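Border Water Agreement Signed by Trerkine and Dolgate After Long Delay

October 29, 2025

Trerkine and Dolgate have signed an agreement on the shared use of the Ellum River, ending a dispute that had kept the two governments from holding regular talks on water and border trade. The foreign ministers of both countries signed the text in the river town of Abreu on Wednesday morning.

The agreement sets out how much water each side may draw in the dry months, how flood warnings are to be passed along, and who pays for repairs to the old lock and weir at Abreu. It has 3 annexes, the longest of which deals with measuring stations. It will take effect once both parliaments have ratified it.

The Ellum runs for 564 kilometers from the Trerkine highlands to the coast, and for 269 of those it forms the border. The earlier treaty covered shipping and fishing but said very little about irrigation. As farming grew on both banks, each government came to read the old text in its own way. 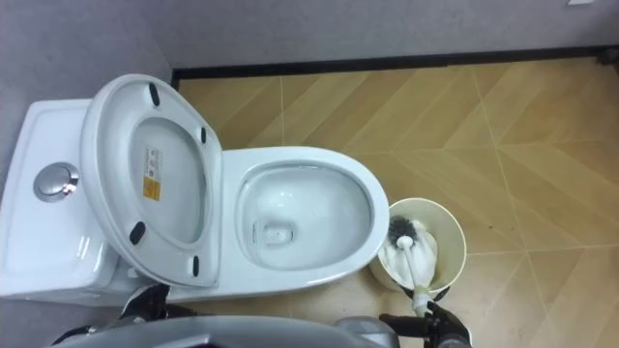 Dolgate's foreign ministry, in a statement released after the signing, called the text a fair one and said that farmers downstream would have a written guarantee of summer flow for the first time. The ministry added that it expected ratification to go ahead without amendments.

Trerkine's government was more reserved. Its ministry described the agreement as a working document and noted that either party may ask for a review after the first two years. Officials there have long argued that upstream users should not carry the whole cost of a dry season, and the review clause was included at their request.

Talks broke down in May over the measuring stations. Dolgate wanted joint crews on both banks. Trerkine refused to allow foreign inspectors at its reservoirs and offered to send monthly readings instead. The compromise places joint crews at the stations along the border section only, while readings from the reservoirs will be sent to a shared office in Abreu every week during the dry months and every month for the rest of the year. 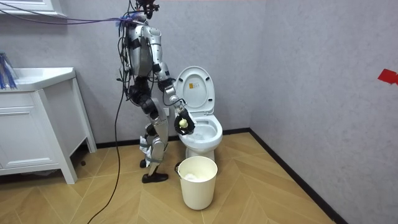
The shared office will have a small permanent staff drawn equally from the two countries. Its director will be appointed for a fixed term, with the post passing from one side to the other. The office will not have the power to impose penalties. If readings show that one side has drawn more than its share, the matter goes first to the two water ministries and then, if they cannot settle it, to an arbitration panel. The panel's findings will be binding — a point on which Trerkine held out until the last round of talks.

Costs for the weir are to be split evenly. Repairs to the lock will be paid for mostly by Dolgate, whose barges make up almost all of the traffic through it. Work on the weir is expected to start first, as parts of the structure can only be reached when the river is low.

The agreement does not touch the question of the islands below Abreu, which both countries claim. A short paragraph in the preamble states that nothing in the text affects the position of either side on where the border runs. Diplomats from both capitals had agreed early on to leave the islands out.

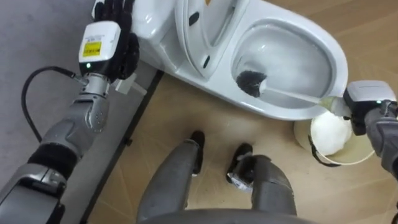

Opposition parties in Trerkine have said they will ask for a full debate before any vote, and some members from the highland districts are expected to vote against. The governing coalition has enough seats to pass the agreement if its own members stay together. In Dolgate, the upper house must also give its consent, and its foreign affairs panel will hear from farming and shipping groups before the text reaches the floor.

Until ratification is complete, the two sides will follow an interim arrangement that allows for the exchange of flood warnings by telephone and in writing. The limits on drawing water will not apply during this period.

The ministers also agreed to reopen talks on customs hours at the Abreu bridge, which have been cut back on both sides. No date has been set for those talks.
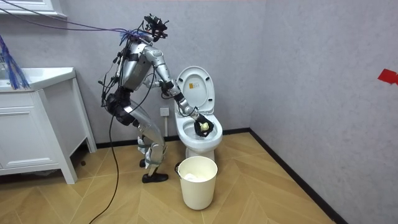
A silver humanoid robot bends over a toilet in a small bathroom.

Contact the newsroom | Copyright 2025. All rights reserved. | Back to top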